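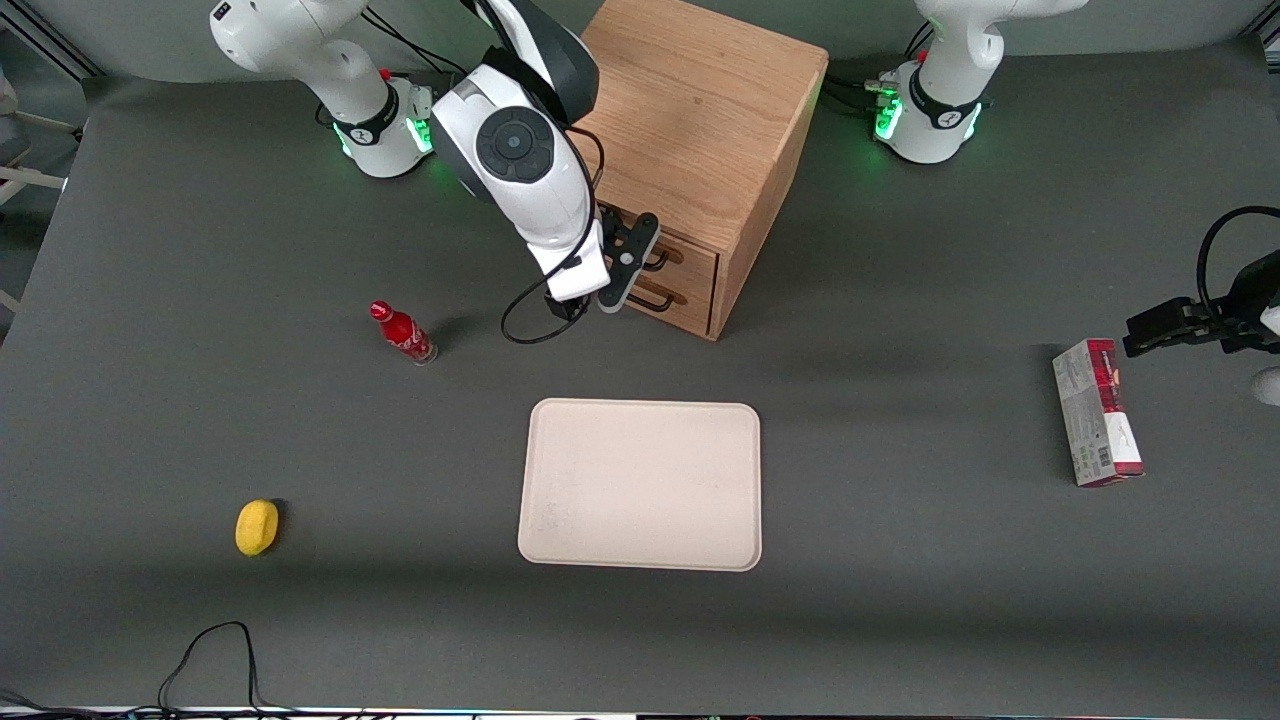 Two drawers, black bar handles, and the usual company on a gray tabletop: sponge, tray, red bottle and a small cardboard box.

Newsletter > Spring > Around the House
Filed under: Small Spaces & Tidy Corners

A little cabinet for the table

Saturday, April 7, 2018

Well, friends, the windows in Rildale are open again (mine stick, so it took two of us and some language), and as happens every spring, my mailbox has filled up with letters about clutter. I love these letters. I read them with my coffee and feel much better about my own house. This time a good many of them were about the same thing, the table where everything lands, and so I'm giving this whole item over to one small piece of furniture that I have become very fond of, the tabletop cabinet with drawers.

I came to mine by accident. Back in October I was at the Claltport flea market looking for a lamp, and I came home with no lamp and a wooden cabinet under my arm, wrapped in a beach towel. It has two drawers and a flat top. The man who sold it to me swore it had been part of something bigger at one time, and maybe it was, but it stands up perfectly well by itself and it has lived at the back of my work table ever since.

What I like best is how low and plain it is. A tall set of shelves on a table makes me feel like I'm sitting behind a counter waiting for customers. A short cabinet leaves the light alone, and you still get the top to put things on, which matters to me more than it should. I have a fern up there right now. Before that it was a pile of seed catalogs, and before that a cake I was hiding from my nephews.

On handles

I want to say something about handles, so bear with me! The cabinet came with tiny round wooden knobs, very sweet to look at, and hopeless if you've had your hands in soapy water or if your fingers are as stiff as mine get by evening. Csaba Vida, who wrote to us last year about his pantry, told me to take them off and put on bar handles, and I put it off for weeks and then did it in one evening with a borrowed drill. Black ones. They look smart against pale wood and you can hook a couple of fingers behind them without thinking. If you try it, measure the distance between the screw holes before you go to the store, and then measure again, and write it on your hand. I bought the wrong ones first. They are in the bottom drawer, in case anybody needs them.

One more thing on the subject. A bar handle sticks out, so leave yourself a bit of clear table in front of the drawers. I had my cabinet turned square to the wall at first, with a bowl in front of it, and every time I wanted a pencil I had to move the bowl. Now it sits at a slight angle, facing the side I usually come from, and I keep the area in front free. It's a tiny change and I was cross with myself for not thinking of it sooner.

What goes in the drawers

The top drawer gets the things I reach for every day: scissors, tape, pencils, the good tape measure, and rubber bands. The bottom drawer gets the things I would be upset to lose but hardly ever want, such as spare keys, the little wrench that came with the bed, and the handles mentioned above. I have tried it the other way around and I can't recommend it.

Please don't fill them all the way. A small drawer crammed to the top is a misery, it catches on something halfway and then you're in there with a butter knife. When mine gets stiff, I take everything out, wipe the inside with a barely damp sponge, let it air with the drawer pulled open, and rub a stub of candle along the runners. My grandmother did it with soap. Either one works nicely.

And the things that stay out

Some things simply won't live in a drawer, and I've made my peace with that. A sponge wants air. Bottles are usually too tall, and if you lay one down in a drawer you had better be very sure of the cap (I was very sure once, and it was ink). For these I use a tray. A plain one, beige or white or whatever you have, with a bit of a rim to it. Anything that's allowed to stay out on the table goes on the tray, and when you want to wipe down, you lift the tray and it all goes at once. If it doesn't fit on the tray, it goes somewhere else.

Paavo Miettinen wrote in from over on the hill with his own habit, which I have stolen. He keeps one small cardboard box at the edge of the table, and every odd thing that turns up during the week goes into it: buttons, a screw from who knows where, a receipt, somebody's earring. At the end of the week he empties it, and he says the rule is that the box must never get any bigger. I cheated and used a shoebox, and he was right, it was full by Wednesday. I've gone down to a little one now and it's much better behaved.

If you're looking for one

The Claltport market starts up again soon and I'd look there first. Pull each drawer all the way out before you pay, look at the back corners, and give it a sniff (you can wash off dust, but mothballs will be with you for years). Set the cabinet down on something flat and press on each corner of the top to see if it rocks. A folded bit of felt will cure a small wobble. If you'd prefer new, several of you spoke kindly of the shop Tiêu, and a reader who signs herself only "Alteo fan" tells me their plain oak-colored boxes take stain well, though I haven't tried it myself.

Whatever you bring home, think about the weight you'll put on top. I keep it to up to 300 sheets of paper or a modest fern, and never both.

I'm always glad of your letters, and more so if there's a drawing in them. Tell me what is in your bottom drawer. Drop them at Box 567 or leave them at the front desk in the Rildale library, where there's a green folder with our name on it. Next issue we'll be doing linen closets, so if you know how to fold a fitted sheet, please write in soon, and use small words.

Latest issue Back issues Letters Subscribe Contact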